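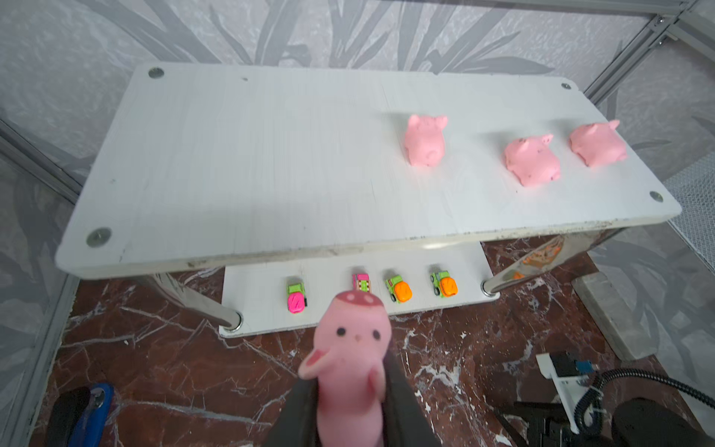
Pink ears and a spotty cap.

May 6, 2020

OK, big thread, because I've been grinning since breakfast. The Okarus regional assembly has voted to let Ullus be used in primary schools again. Properly used, for lessons, with reading and writing in it. I've been following this for years and I did not think I'd be typing that sentence in the middle of a lockdown!

Quick background for anyone new here. Ullus is spoken in the hill villages above Egan and in parts of the town itself. Teaching in it was stopped 16 years ago, when the region brought in its single-language rule. Children could speak it at home but a teacher who used it in class could be fined, and quite a few were.

The vote was held by video link. I watched the whole thing on a stream that kept freezing, with the sound running well ahead of the picture. The chair had to ask for one member's vote 3 times. It was still the best thing I've watched all spring.

What changes: any village school where enough parents ask for it can teach the first four years in Ullus, with the state language as a subject from year two. Exams can be sat in either. The fines go completely.

What doesn't change: courts, hospitals and council offices. If you're arrested in Egan you still have no right to an interpreter, and that worries me a lot more than road signs (though I'd love the road signs too). The rights groups up there have been saying this very clearly today and they're right to.

Also no word yet on the teachers who lost their posts. Some of them are close to retiring. I'd want to see an apology and their pensions sorted, and I'll keep going on about it.

A word about Tonedance, the little radio project that kept this alive. They began by recording songs, then songs with the words read out slowly afterwards, then whole lessons. At one point they were told to stop broadcasting and just carried on by passing recordings from house to house. There are around 300 lessons now and you can hear cockerels in half of them.

Lesson 4 is my favourite if you want somewhere to start. It's all weather words. Ullus has a word for rain that you can hear on the next hill but that hasn't reached you, and I've used it every day since I learnt it – badly, I'm sure.

Someone asked whether the national government can overturn the vote. Yes, it can send the law back once, and it has until July to decide. So please don't file this under finished. Letters from outside did help last time, especially short polite ones that mentioned the schools by village.

I'll post the English text of the law when there's a decent translation. The one going round has a paragraph missing near the end, the bit on who pays for textbooks, so hold off sharing it if you can.

Right, back to the stream, they're doing the fisheries vote now and I seem to be still watching.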